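Kitchen tips I brought home from the robot open day

I went along to the Torvik open day in April expecting to eat a free cookie and look at machines for half an hour, and I ended up staying until 16:00 with a notebook full of kitchen advice. The people there spend their days working out how to pick up groceries, first in simulation and then with a real arm, and if you think hard enough about picking up a lime you learn a good deal about bowls!

Vilgot Forsberg ran the demonstration and was very patient with me. He told us the arm, which they call Inis, goes through 3,000 practice grasps on the computer for each new fruit before anyone lets it near a real kitchen counter. The day's tally stood at 2,773 when I sat down, and the kids in the front row cheered every time it went up.
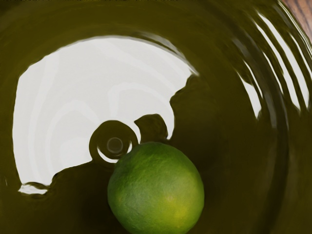
Shiny bowls are hard on the eyes, whether you are a camera or a tired person making dinner. Vilgot's team has a terrible time with glossy dishes, and it got me thinking about my own dark glazed bowl, where I am forever missing the last clove of garlic. I've moved the small stuff to a plain matte dish and kept the pretty one for oranges.

Keep a deep bowl for fruit you can grab from above, and a shallow one for things you pinch from the side, like cherries or grapes. I had mine the wrong way around for years.

If you are picking fruit out by feel, come straight down over the middle and close your fingers slowly. Squeeze from the side and a round fruit will scoot up the wall of the bowl and away from you (I tried this at home with a lemon, and the dog got it).

Limes, while we're on the subject, give more juice if you roll them under your palm on the counter first. That one is from my mother and has nothing to do with robots, though Vilgot wrote it down.

And wipe glossy bowls with a barely damp cloth, then a dry one. Dish soap left to dry leaves a haze, and I've never had any luck buffing it out afterward.

Next time I'm going to ask about eggs.

16 comments | 1,000 shares
Last updated: April
Contact | Copyright Plukero Home Pages | Back to top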